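Shelving and Floor Set, Back Room
README

Pictures and notes on one storage room: the black metal shelving, the baskets and boxes kept near it, and the equipment standing on the floor. The set goes with the room inventory and uses the same location codes. Please read this file before renaming or moving anything.

Last edited February 7, 2019 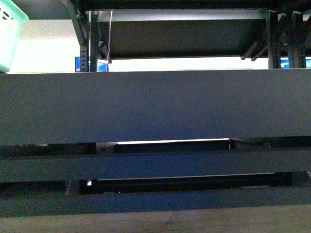

Maintained by: Stores and Rooms Team, Tikex

Contents

The set has 711 pictures in 8 folders. Each folder covers one part of the room. Folder names start with the location code, then a short word such as "shelf", "basket" or "floor". Notes are in plain text files with the same name as the folder.

Shelving

The uprights are black metal with square holes. Codes run left to right as you face the unit, starting with S1. Pale beams are listed under the bay they span, and braces go with the nearest upright. Hanging strings and thin cables get the tag "line" - we don't try to sort one from the other.

Baskets and boxes

Baskets are entered by color and by the pattern of the sides. The mint green one is "basket, mint, grid". A box that is partly hidden behind an upright is entered as "item, blue" or whatever the color is, with "partial" in the second column. Don't guess at the contents. If the printing can't be read, leave the text column blank.

Large panels

The dark slate-gray panel is entered as "panel, gray, matte". Hugo Montes had it down as a tabletop in the first version and some of the older notes still say so. Both names point to the same entry.

Floor equipment

White and black units that stand on the floor have codes starting with F. Grilles, casters and base cabinets are entered as parts of the unit they belong to.

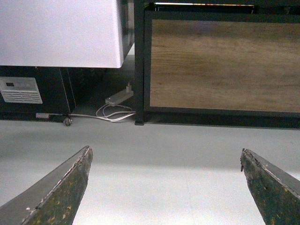
A caster gets its own line even when only one can be made out, and the floor itself is "floor, light gray" throughout. Shadows along the base of a unit are not entered.

Known problems

Bright background areas between the shelves are hard to label. We use "wall/open" for all of them.

In 20 entries the bay code is missing. Paraschiva Jitaru has the list.

Folder 5 was labeled before the color names were settled, so "green" and "mint" are both in use there.

Changes

Send corrections to Abilio Aranda with the folder name and the old and new wording. Keep the old line in the notes file and put the new one under it.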